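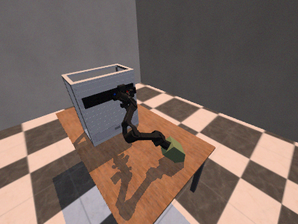

I have been trying to choose a floor for our hall since November, and I am no nearer than when I started. The old carpet came up in one afternoon (it was beige once, I think) and since then we've been walking on bare boards with paint splashes and the odd tack that found my heel before the pliers found it. I keep coming back to checks. A checkered floor with plain gray walls, like the one under that wooden table, is pretty much what I see when I shut my eyes and think of the hall finished, only with coats and a dog in it. My other half thinks checks belong in a chip shop. We have agreed to keep talking.

The first thing I learnt is that there are far too many kinds of everything. I went into Narkwood for a look, just a look, and came out with eleven samples in a carrier bag and a sore shoulder. Vinyl, lino, cork, ceramic, a sort of pressed stone that felt lovely under the hand and cost more than our car. The samples lived along the skirting board for weeks. The dog chose a favourite and chewed the corner off it, so that one's ours now whatever happens.

Lino is the one I've fallen for. I'd always thought lino and vinyl were the same stuff and they aren't at all! Lino is made with linseed oil, and it has a smell when it's new that takes me straight back to my primary school corridor, plimsolls and all. You can get it in tiles, so you can lay your checks whichever way you fancy, square to the walls or turned on the diagonal. Diagonal makes a narrow hall look wider, or so everybody says. It also means an awful lot of cutting at the edges, and I have seen myself with a craft knife.

Then there's the money. I'd put aside 500 pounds, which felt like plenty until I started ringing round. The first quote, from Arkex, was 2000 with the boards levelled first, and I said thank you very much and went and had a biscuit. The second was 563 for the tiles and glue alone, with me doing the work. So that's where we are, 63 over before I've bought a single blade, but at least it's a number I can say out loud in the kitchen.

The levelling does worry me though. Our boards dip by the front door, where I suppose people have been stamping the wet off their boots since the house was built. You're meant to put thin ply down first and screw it every few inches, and I've read three sets of instructions that disagree on how many inches. I did a dry run with squares of cardboard last weekend, half of them painted black, and spent a very happy hour shuffling them about on my knees. By teatime the dog had carried two off to the garden. The diagonal looked wonderful, I have to say — even with a cereal logo showing through on the light ones.

I still haven't settled the colours. Black and white is the classic, but it shows every crumb and every hair, and we have a lot of hair. Dark green and cream is in the lead this week. If anyone has lived with green and cream for a few winters, do leave me a comment, and tell me what you mop it with.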